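Small Drawers, Big Feelings: A Gallery

Posted Wed 26 October

Okay, so a few of you asked to see more of the desktop storage after the last post, and I finally got my act together! These are the bits and pieces that have been living in our back room since July, when Orathai and I decided the craft stuff could no longer be kept in cookie tins. (I loved the cookie tins. I lost that argument.)

I'll say up front that I'm a sucker for anything with tiny drawers. Buppha says I'd buy a drawer with no cabinet if the knob was cute enough, and she's probably right. The big oak set from the Devley flea market is getting a page of its own once I've sanded the runners, so today is all about the little plastic one. It's cream with clear drawers and red knobs, and I'm keeping beads and buttons in it. Well, I will be. I have roughly 1000 buttons to sort first and they're all still in a bag in the hall.

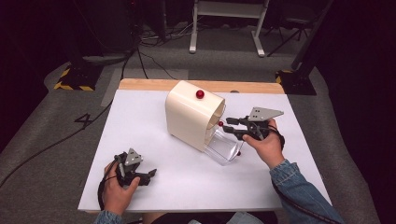 Bottom drawer pulled way out, top one mostly in. Look at that shiny red ball up on the roof!

I do love the red against the cream. It makes me think of my aunt's kitchen in Clusum, where everything that could have a red handle had one, right down to the bread bin. And the rounded edges are so much friendlier than the boxy gray units I had at my old job. See-through drawers were the thing I really wanted, though. I've had the other kind and I spent half my life opening the wrong one.

A couple of notes for anyone hunting for something similar. Measure your beads' jars before you buy, if you're the type who keeps them in jars. I didn't, and two of mine have moved to the windowsill. Clear plastic shows every fingerprint too, so I go over mine with an old T-shirt and a little dish soap, nothing fancy. Awuor swears by glasses cleaner but I haven't tried it.

Still to come: the oak set, the thread rack, and Folke's pegboard, which he has now repainted 3 times and is still not happy with. If you've got a drawer unit you're proud of, send me a picture and I'll put it up on the readers' page. Bonus points for weird knobs!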